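Tuesday, Feb, workshop, late again

Carrying on from the page before. Arm still in bits on the bench waiting for the shoulder bearing (Takács say it's posted), so tonight was all sim. Dario De Luca had the big table, I had the laptop and the cold end by the door.

Job for tonight: get the wrist camera in the sim to match the one we'll bolt on. Copied the lens numbers off the Gurex calibration sheet by hand. Typed one of them wrong, obviously. Lost most of an hour to a minus sign. After that the distortion came out sensible – straight edges bow out towards the sides, corners go black, same sort of look as the real lens when we had it on the tripod.

Table colour is still the default orange. Grain texture is fine but the whole thing is far too orange and the orange block hardly stands out from it. Must change before we do any colour picking, otherwise we'll be tuning thresholds for a table we dont own. Dario wants to scan the actual bench top. Fine, he can do it.

Grasp test, seed 511. Approach from above, fingers either side of the tan block, stop before lifting.

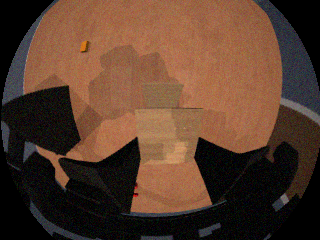

Wrist cam, seed 511, fingers at the tan block. Orange one out on its own upper left.

Things I don't like:

Shadows. Big faceted lumps all over the middle of the table, several overlapping, and they go hard brown where they stack up. Too many lights in the Urmont scene file I think. Knock it down to one and see. The segmenter will have a go at those edges for sure.

Two tiny red marks on the inner edge of the left finger. Contact markers left on? Or mesh poking through. Check in the viewer with debug drawing off, didn't get to it tonight.

Gripper body eats the whole bottom of the view. Could tilt the camera mount up to 15 degrees before it fouls the wrist cable, so try 5 first and re-render. New bracket is a short print, do it in the Skandemard grey as theres half a reel left.

Finger speed: dropped it, was closing much too fast for my liking. Have not touched force yet.

Ran 3 more seeds after that but forgot to switch logging on so they're no use to anyone. Redo.

To do next – lights, table texture (Dario), red marks, bracket, logging ON by default. Also somebody has had my small hex keys, please put them back in the blue tin.

Stopped 22.40, heater off.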